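Brorkeden Revises Storage Rules for Small Metal Parts

Updated standard takes effect in March

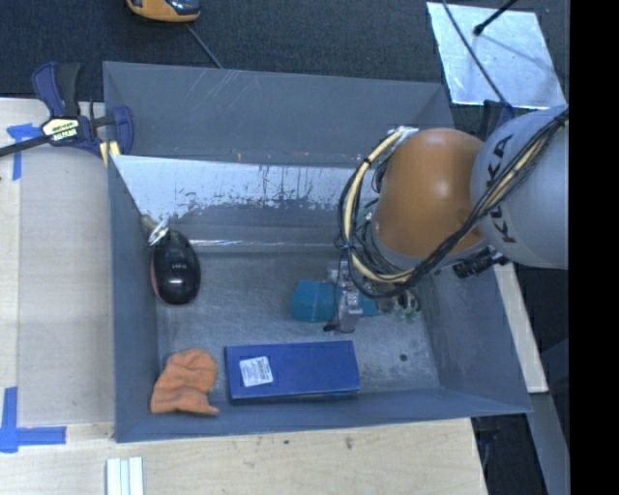 A gray metal bin on a wooden tabletop, with a KUKA arm reaching in.

Brorkeden has published a revised edition of its storage standard for fasteners and other small metal parts, replacing a text that had been in force for 7 years. The new edition runs to 30 pages and applies to all warehouses supplying the company's assembly sites from March.

The main change concerns humidity. Uncoated steel parts must now be kept in rooms where relative humidity is logged at set intervals, and the logs must be kept with the lot record. The earlier edition asked only that storage rooms be "dry," a term auditors had read in different ways.

The standard also changes how lots are labeled. Each container must carry the lot number, the coating code and the date of receipt on one label, placed on the short side. Handwritten corrections are no longer accepted. Mixed lots may be held in one container only if they are separated by a fixed divider and share the same coating code.

Urszula Borkowska, who edited the new text, said the labeling section drew the most comments during review. The company received 329 comments from suppliers, several of them on the cost of reprinting labels for stock already on the shelf. Existing labels will remain valid until that stock is used up.

Bautista, which stores more than 2,000 part numbers for the company, tested the draft at its Orby warehouse over the winter. Barbara Jabłońska, the warehouse manager, said the logging requirement added little work, but the divider rule meant reordering several racks.

"The coating codes were the slow part," she said. "Older stock had codes from two systems, and we had to match them by hand."

Zinc-plated and stainless parts are exempt from the humidity logs — the labeling rules apply to them in full. Guidance on rubber and plastic parts will be issued separately.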